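# Hand-Held Gripper Demonstration

**Hand-held gripper demonstration** is a way of teaching robots to handle everyday things by letting a person do the job first, using a gripper held in the hand. The tool has fingers much like those that will later be fitted to a robot arm, and what it records while it is carried about becomes the lesson the robot learns from. The method belongs to the wider family known as *learning from demonstration* or *imitation learning*, and it has become a favorite with small groups, partly for the very homely reason that a gripper fits in a backpack and a robot arm does not.

## Background

For a long time the usual way of showing a robot what to do was to drive it from a distance, with a joystick or a second, matching arm that the operator moved by hand. This is called teleoperation, and it works well, but it ties all the teaching to wherever the robot happens to be bolted down. A robot that has only ever seen one laboratory bench tends to be a little lost anywhere else, much as a person who learned to cook in one kitchen will open every wrong drawer in the next.

Carrying the gripper to the work gets around a good deal of this. Kitchens, bedrooms, hallways and workshops can all be visited in the same afternoon, and each brings its own light, its own clutter and its own soft or slippery surfaces. The person holding the tool can also feel when an object begins to slide, and most people correct for that without even thinking about it, so the small corrections end up in the recording too.

## Equipment

A typical tool has two fingers, a grip or trigger for the hand, and a camera fixed so that it looks out over the fingers toward whatever is being handled. The camera's view matters a great deal. If the robot is later given a camera in the same spot, then what it sees while working will look very much like what was recorded, and far less has to be translated from one body to the other.

The fingers usually carry pads of some softer or rougher material. Groups have tried a great many kinds over the years, and the choice is still partly a matter of taste: a soft pad is kind to ripe fruit but can hide how hard the tool is squeezing, and a ribbed one holds well but may mark delicate skins.

## Household scenes

Food is one of the most popular subjects, and it is easy to see why. Fruits and vegetables are cheap and safe to drop, and no two are quite the same shape. A carrot has to be taken across its width, an orange rolls away if it is nudged, and a leafy head gives under the fingers and offers no obvious place to hold it at all. Setting such things out on a bed or sofa, where nothing lies perfectly flat, makes the lesson harder and therefore more useful.

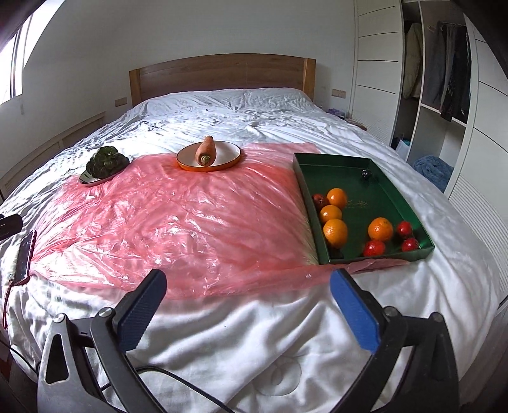 *A household scene with a carrot, leafy greens, oranges and small red fruits, viewed from a hand-held gripper.*

Between demonstrations the objects are usually moved, turned or swapped from one dish to another. This is the slow part of the work, and people new to the method are often surprised by how much of a session goes into it. If everything goes back to the same spot each time, the robot may simply learn the spot, and will reach for it quite happily even after the orange has been taken away.

## The Stakus collection

One of the better known sets of recordings of this type is the Stakus collection, first released on 25/03/2018 and made up of 2,000 demonstrations gathered in 17 homes. It was put together to test a simple question: is it better to record many tries in a few rooms, or a few tries in many rooms? The tasks were kept plain on purpose, mostly picking up an item of food or a small household object and setting it down in a tray or on a plate.

Two control programs were trained on it. The first, Trostell, saw recordings from every home. The second, Bolel, was given the same number of recordings but drawn from only a handful of rooms. Both were then run on the same arm in a home that neither had seen, with 179 attempts allowed to each. Trostell finished 145 of them. Bolel did noticeably worse, and most of its trouble came early in the motion, when it reached for things a little to one side of where they lay.
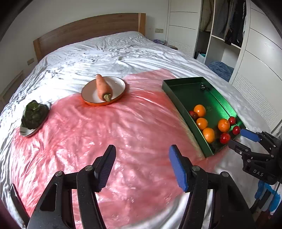
The result is usually read as support for variety over sheer repetition, although the authors were careful to say that the two go together. A task shown only once or twice in each room can leave the robot unsure how to close its fingers, however many rooms it has seen. Later users of the collection have suggested a middle road, with a short run of tries in each place and a good shuffle of the objects between them.

## Difficulties

The human hand and arm can reach in ways that a robot arm cannot, and some demonstrations that look perfectly natural turn out to be impossible for the machine to copy. The Hoarau filter, a checking step named for the project that introduced it, deals with this by running each recorded path against a model of the arm and setting aside those that would overstretch a joint. It is a gentle sort of filter, and it can be loosened or tightened to suit the arm in question.

Tracking is the other common source of grief. The position of the tool is often worked out from its own camera, and large pale surfaces, glossy cloth and bright windows can all throw the estimate off. Shiny wrapping is troublesome for a similar reason, as its highlights shift when the camera does.

Work with two grippers adds a further wrinkle. Each tool must know where the other is as well as where it is itself, and the two recordings have to be lined up closely in time, or a robot trained on them may let go with one hand before the other has taken hold.

## See also

- Imitation learning
- Teleoperation
- Robot end effector
- Visual odometry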